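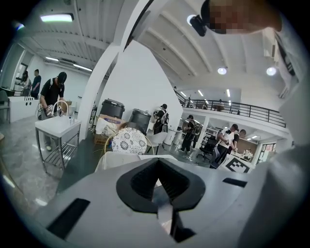
*Gripper body and finger mount, view toward the sink and the mezzanine.*

Search this repository Go to file

# turkside-handheld

Files and notes for a hand-held gripper that I build in the shared workshop at Turkside. The gripper body is gray, the finger mount is black, and the finger is a narrow metallic one. There is also a small set of recordings made with it.

I started in August with the body only. The mount came later and it is already the third version, named Kevis. The two older versions, Nägeli and Justa, are kept in `old/` for people who have printed them already. Please do not mix parts between versions, the screw holes are in different places.

## What is inside

- `body/` the gripper body, one part
- `mount/` the rounded V mount
- `board/` the marker board for printing, black pattern on white
- `clips/` 54 recordings
- `old/` Nägeli and Justa

## Building

Print the body with the open side up. It takes most of a night on my printer. The mount can be printed in any direction, but I had the cleanest V when it was lying on its back.

Put the finger through the middle of the mount before you tighten anything. If it rubs inside the recess, use a fine file and take away very little. I removed too much on my first one and had to print it again.

For the mount you need 5 screws. I bought a bag of 200, so if you come to the workshop, take some from my drawer.

## Recordings

All 54 clips are from the same large room. It has a marble-patterned floor near the sink and a lighter gray floor in the middle, and the upper floor has a railing along it. Other people work there at the same time and they can be seen in the clips. Faces are pixelated. If you find a face which I missed, write to me with the clip number and I will replace the file.

The tasks are small: pick up a cup, move it to the other side of the table, put it back. One clip is not longer than 400 frames. The marker board must stand propped up at an angle, because flat on the table it catches the reflection of the lamps and the tracking jumps.

## Known problems

- Clips recorded after 18:00 are darker.
- In Kevis the finger can turn a little under load. I want to add a flat side.
- The file names in `old/` are partly in Polish.

## Use

You can use everything for study and for your own builds. If you change the mount, please send me your version, I am curious.

Przemysław Stępień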